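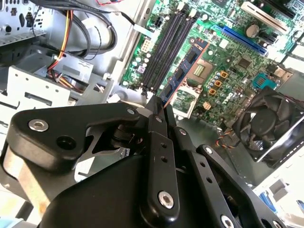
Figure 3. Wrist camera view during the memory task. The narrow fingertip is against the lower end of the blue module.

Papers > Robotics > Disassembly > Section 4

4. Evaluation of the Soro Kit on Memory Module Removal

4.1 Kit and setup

The Soro kit is sold by Skanidano as an add-on for small robot arms. The version we tested costs $999 and includes the gripper, a wrist camera, a mounting plate, and a license for the control software. The arm itself is not included. We used the arm already installed in our lab at Skinthorpe and bolted the kit on with the plate that came in the box. No custom parts were made, and the fingertips were left as shipped.

Software setup took most of a morning. The mounting guide is clear, but the camera calibration pages assume a newer version of the software than the one that came with our kit. We updated the software before collecting any data and did not change it again.

The computers were used office desktops supplied by Yorath, a parts reseller that removes working memory from machines before the rest goes to scrap. Nine desktops were used. Each one lay on its side with the cover off, and cables were left where they were found. Loose cables are a normal part of this job, and tying them back would have made the task easier than it is on a real bench.

4.2 Task

One attempt covers a single memory module. The arm starts above the case, moves to the slots, works the latches open, takes hold of the module, lifts it, and places it in a tray. An attempt is a success only if the module reaches the tray with no person touching the arm or the computer. After each attempt the operator put the module back by hand and checked that both latches were closed.

The approach is the hard part. As Figure 3 shows, the slots lie side by side, with a white four-pin power connector just to their left and a socket area to the right of the module. The tip has to come in between these parts at an angle. The linkage behind it is much wider than the tip, so a path that looks open to the tip may still bring the linkage into the drive cage. The planner in the kit checks the linkage against a model of the case, but it does not model cables. We counted any contact with a cable that moved the cable as a separate event and let the attempt go on.

Two operators shared the work. Both had used the arm before, but neither had used the Soro software. They followed the same written steps and swapped at noon.

4.3 Results

We ran 2,202 attempts in all. The most common failure was a latch that did not open fully. In these cases the fingertip reached the latch but slid off before it released, and the lift that followed stalled. The software reported the stall correctly and stopped the arm. The next most common failure was a poor hold on the module, usually when it sat next to another one and the tip could not get far enough down the side.

Contact with cables was less of a problem than we had expected. Thick cables were pushed aside and the attempt went on. Thin ones were worse -- a fan cable caught behind a linkage screw more than once, and the operator had to stop the arm and free it. We count those attempts as failures.

The camera view was useful for sorting failures afterward. The tip stays in view through the whole approach, so it was usually possible to tell a missed latch from a bad hold. The gripper does hide a large part of the lower image, and anything behind the linkage has to be judged from earlier frames. A second camera off to the side would fix this, but the kit has only one camera input.

4.4 Wear and support

The fingertips showed light rounding at the end of the tests. We did not replace them. One linkage screw worked loose in October and was tightened with the key from the kit. Skanidano answered our calibration question the next morning and sent a corrected page. Sioned Phillips kept the maintenance log, which is included with the supplementary files along with the full attempt records for each desktop.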